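Filed under: Makers / Garage Robotics / Threads
5 min read

OK so a few of you asked for an update on the two-arm build, and I kept typing replies that were way too long, so it's getting its own thread. Grab a snack.

Quick recap for anyone new: I'm building a pair of small robot arms that share one rail, in a white box, at the shared workshop I pay too much for (Carance, the one over the tile place). The project is called Plotari. Yes I named it before I'd bought a single screw. No regrets!

The goal for this spring: get both arms working on the same object without smacking into each other. One holds, one does something. Sounds easy. I've been at it since March.

First thing I learned is that two arms are way more than twice the work of one arm. With one arm you only worry about the table. With two, each arm is a moving obstacle for the other one, and it's an obstacle that you programmed, so there's nobody else to be mad at.

Where I lost the most time was wiring. My first version had the cables pulled nice and tight because I thought it looked clean. Then I ran the elbow to full bend and it yanked a connector right out of the gripper. Now everything gets a big floppy loop over the joint. Uglier, works great.

I went with purple cable, by the way. It was on sale at Rizk, the little surplus shop by the freeway, and now I love it. When you're watching a test and something snags, your eye goes straight to it. If you're picking cable for a moving thing, get a loud color.

People also asked about the box. White walls help a lot! Before that I was working out on the open bench and every time someone walked by in a bright shirt my tracking went nuts. White walls, gray floor, no shirts. Big improvement for basically no money.

(The floor has this marbled look and I was worried it would confuse the vision side. It's been fine. The scratches bother me more than they bother the software.)
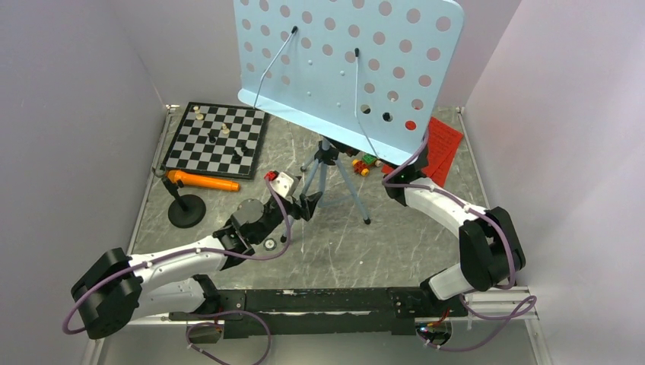
The music stand is my favorite thing to practice on right now. It's light, it tips if you look at it wrong, and the top is full of holes, so depth readings come back kind of weird. If the arms can deal with a music stand they can deal with most of what I own.

The chessboard is for the fine stuff. Pieces are skinny and they fall over, and a checkered pattern is handy to have around anyway when I'm fiddling with calibration. I only use a few pieces at a time. A full set was just me picking pawns up off the floor all evening.

Somebody in the replies last time said I should use "proper" test objects, like matching blocks. I did that for the first month! Everything worked great on blocks and then fell apart the second I handed it anything with legs or a curve. So now it's junk drawer rules. Paper, little toys, tubes, whatever's lying around the shop.

Paper is still the worst, if you're wondering. Two-finger grippers and a flat sheet on a flat floor just do not get along. The fingers skate over it. My current trick is to push the sheet up against something so it buckles, then pinch the buckle. It works sometimes. I'm not ready to put a number on "sometimes."

Numbers I AM ready to share: I've logged 204 practice runs so far. I'd like to hit 1,000 before I change any hardware, because every time I swap a part I have to throw out half of what I thought I knew.

Money, because you always ask: $485 for this round of parts. That's the rail, the mounting bits, cable, connectors, and a replacement for the motor I cooked. It doesn't include the motors I already had from the last build, so please don't go telling your partner you can do the whole thing for that.

The motor I cooked, for the record, was 100% my fault. I left an arm pushing on the wall while I went to get coffee. There's a current limit setting. Use the current limit setting.

Software side is boring and I'm keeping it boring. I have one script called Vuvedport that starts both arms, checks that each joint answers, and refuses to go any further if one doesn't. I wrote it at 1 a.m. and it has saved me more than anything clever I've written since.

Next up is slowing everything down. I had the speed at 50 percent and it looked awesome and I couldn't tell what was going wrong. Going slower is painful to watch but I catch so much more. You see the exact moment a finger touches and the object starts to turn.

After that I want to redo the way the little board sits at the end of the rail. The wires there are kind of a bird's nest and I've bumped them with my sleeve more than once. I'm thinking a printed cover with a slot on the side. If anyone has a design they like for that, send it over, I'll happily steal it.

Oh, and for the person who asked if the rail came scuffed: nope, that's all me. I clamp things to it, I drag things across it, I've dropped a wrench on it twice.

I'll post again when the holding-and-doing thing works three times in a row. Questions are open, I'm at the shop till 9 tonight and mostly waiting on a print.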